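Is a robotics open day worth it if you don't know the first thing about robots?

Our library has put up a poster for the open day at Prakeck, the robotics workshop on the old trading estate, and I'm dying to go. I have no technical background whatsoever (I can just about set the oven clock). Has anyone been? Will I be stood at the back nodding politely, or do they let you join in? I'd be bringing my niece, who is nine and takes everything apart.
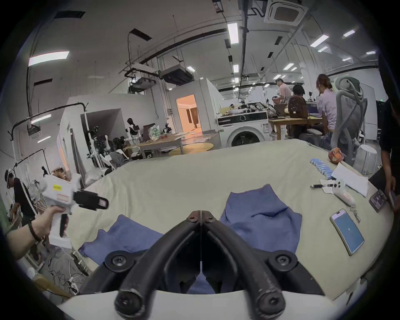

Wokska_mum replied that nine is a brilliant age for it, as long as you get there before the lunchtime crowd.

Posted by tealandtoast

pondskater34

Go go go! I went in July and I'm still boring people with it. I know nothing either, I work in a garden centre, and I came home properly buzzing.

You don't get sat down for a lecture. There's a short hello by the door, you get a sticker with a group colour on it, and then you're straight in among the tables where they do the work. The one I'd queue for again is the cloth table. You hold a gripper yourself, with a handle and a trigger and two bendy black fingers on the end, and you try to fold a piece of blue cloth with it. It sounds like nothing! I have folded tea towels all my life and I could not get two corners to meet. You squeeze too early, you squeeze too late, the cloth slides off, and all the while there's a lad at your elbow saying "nearly". By my fourth go I had something you could call a rectangle if you were feeling kind.

What got me was how much of it is about ordinary housework. I'd gone expecting car factories. They have a washing machine in there, and a white robot shaped like a person standing up against the wall (my group all went quiet when we saw it, then everyone wanted a go at standing next to it). The guide explained that the folding people do by hand gets recorded and the robot learns from it, and that they'd got through 257 folds that week before we even arrived. I asked whether my dreadful ones counted. She said the bad ones are useful too, which cheered me up no end.

Practical bits:
- Book the hands-on slot as well as the entry. It's a separate box on the form and very easy to miss.
- Flat shoes, you're on your feet the whole time.
- The café van only took cards when I went.
- Ask things! The people at the tables love it. I asked why the fingers were curved and got ten happy minutes on the subject.

Your niece will have to be prised out of there. Mine is a nephew and he's asked for a gripper for his birthday.

41 people found this helpful · 6 comments

grumbleweed

Went last time. Good but the parking is awful, 34 spaces and 200 people. Get the 516, it stops by the gate.

9 people found this helpful · 2 comments

Nistor_Nell

Agree with most of the above, though I'd add a bit for anyone bringing children. I took two, aged seven and eleven. The younger one found the grip a stretch for small hands and needed me to steady the bottom of it, so do offer to help if your niece struggles with the trigger. The eleven-year-old was away like a shot and had to be reminded that other people were waiting.

They ask you not to touch the arms and legs stored about the place, and with a child who dismantles things I would have that conversation on the bus. There's plenty she can handle. The Clovovura stand near the exit had a box of old motors and screwdrivers last time, and you could undo as much as you liked, so save that for the end as a treat.

It does get noisy once two groups are in together. The first slot of the morning was much calmer when we tried it, and we had longer at each table. Have a lovely time, I'm quite jealous!

23 people found this helpful · 1 comment

Last updated 19/03/2023

Related
Which bus goes to the trading estate at weekends?
Rainy day ideas for a nine-year-old who likes tools
Can you take a pushchair round the Nistor Mill museum?
Beginner robot kits that don't need a computer
Does the library still run the Wokska coding club?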